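Gerwood Table Covers: Printed Range
Otar pattern, white panel with gray ground

The Otar is a printed table cover for dining tables, side tables and long work surfaces in the home. It is supplied as a single cut piece, without a separate runner or underlay. The pattern is made up of two areas, a white illustrated panel and a plain gray ground, and the cover can be laid with either area toward the seated side.

Stock is held in the Titness warehouse and sent folded. Orders for more than one piece are packed flat in the same carton where sizes allow.

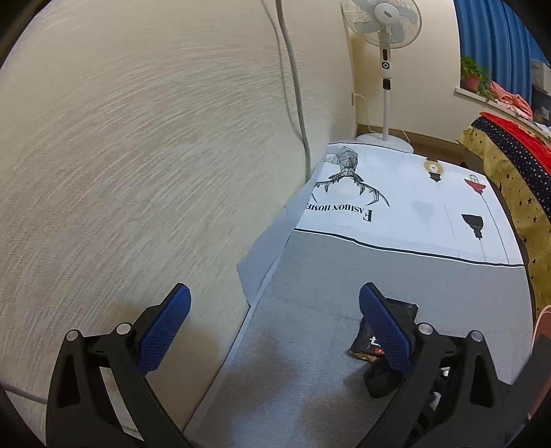
Product notes by Sigita Zariņš
Updated 09/07/2024

Pattern layout

The gray ground carries no printing. A black stripe with a fine white line along it marks the change from gray to white, and the illustrations start on the far side of the stripe. On the white panel the main motifs are a deer head in black geometric line work, the words FASHION HOME in serif capitals, and a group of hanging lamps. The lamps differ in shape and color. One is a light bulb with filament lines inside a yellow-orange surround, another is red with a flat-topped, tapering shade. Thin black lines stand in for the lamp cords and run across the white.

The motifs have a definite top and bottom. With the cover laid gray side toward the chair, the deer head and lettering read upside down from that chair and upright from the opposite side of the table. On a table set against a wall, most customers prefer the gray area in front, as it takes the plates and tools and leaves the print at the back. For a table used from one side only, where the lettering should be readable, turn the cover so that the white panel is nearest.

Sizes and ordering codes

Short: code 469. For tables up to 80 cm wide.
Long: code 473. For tables up to 88 cm wide.

Both codes use the same artwork at the same scale. The long size has a deeper gray ground – the white panel is identical. Widths given are for the table top and include the allowance for overhang. Measure the top at its widest point, including any molded edge.

Fitting against a wall

Where one side of the table meets a wall, there are two ways to deal with the surplus. The first is to fold it under along the table edge, which gives a straight line but puts a double thickness at the back. The second is to let it stand up against the wall as a loose flap. The flap keeps crumbs and small parts from dropping behind the table, and it can be pressed down again when the cover is changed. On rough or brushed plaster, leave the flap loose. Do not tape it, as tape lifts paint and leaves residue on the print.

Cables that drop down the wall behind the table should pass between the flap and the wall. Check that a cable is not trapped under the cover, where it will form a ridge. If the table has to be moved to free a cable, take the cover off first.
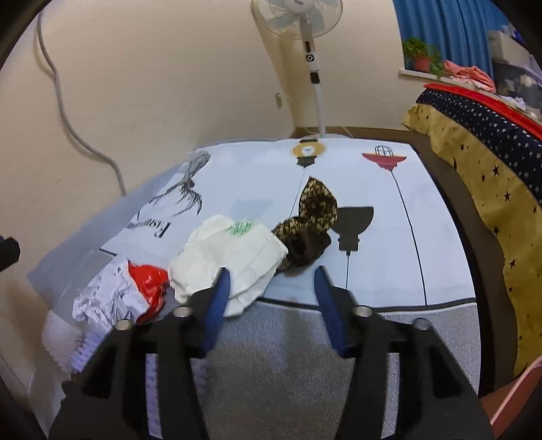 Laying out and removing creases

Covers arrive with fold lines. Open the piece fully on the table, line up the black stripe with the front edge, and smooth from the stripe outward in both directions. Working from a corner tends to pull the stripe out of line. Faint creases on the gray ground usually settle within a few days of use. Stubborn folds can be rolled around a cardboard tube, print side out, and left overnight.

Do not place an iron directly on the printed side. Hot pans need a trivet on both the white and the gray areas.

Care

Wipe with a damp cloth and a small amount of dish soap. Dry before folding. Ink, turmeric and beet juice should be removed at once, particularly on the white panel. Solvent cleaners and scouring pads will dull the black stripe and the fine lamp cords.

For storage of more than a month, roll the cover. Long folding through the lettering can leave a visible line across the letters.

Availability

Both sizes are in regular production. The long size was out of stock for part of August and is now shipping again. Cut lengths and round shapes are not offered in this pattern – the position of the stripe does not allow it.

Trade accounts are handled through Pavlović. Quote the ordering code and the pattern name on all requests, and state whether pieces are to be sent rolled or folded. Rolled pieces are sent in a tube and carry a separate shipping charge.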